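What an old desktop is still good for
19/12/2023

The towers arrive at Skornby on pallets, 12 to a layer, most of them from offices that have moved to laptops. Predska, the repair firm that runs the workshop, took in 353 of them between April and the start of this month. A few went back out as whole machines. The rest were opened up and sorted into parts.

Memory goes first because it sells. Power supplies are tested on a bench by the door and either shelved or sent for metal. Processors are wiped clean of old paste and kept in foam trays. Cases are the least wanted item, and Ruggiero, the scrap yard across the road, collects them flat.

Drives take the most care. Many office towers hold theirs in a plastic caddy that comes out without a screwdriver, once the power and data leads are off. The caddies are worth keeping, as a tower sold without one is a nuisance to its next owner. Predska has a shelf of 160, sorted by make.
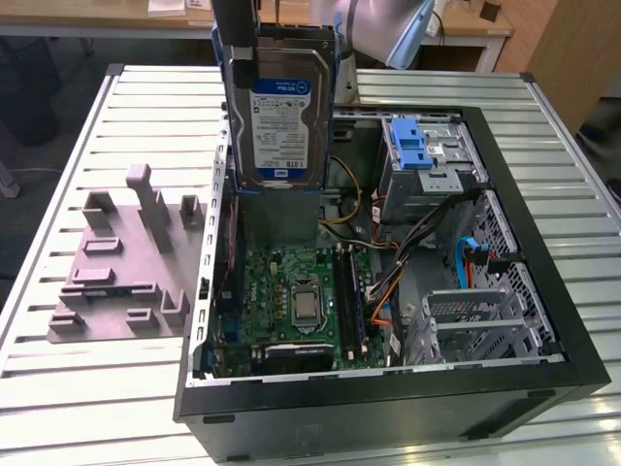
Can a used hard disk be sold on safely?
Once it has been fully overwritten and has passed a health check, it can. A 1TB disk may need several hours for the overwrite, and any that fails should be shredded.

Working disks go to Hemia, a shop in the same town, where they are sold with a guarantee of up to 7 months. Most end up as second drives for storing photographs and music.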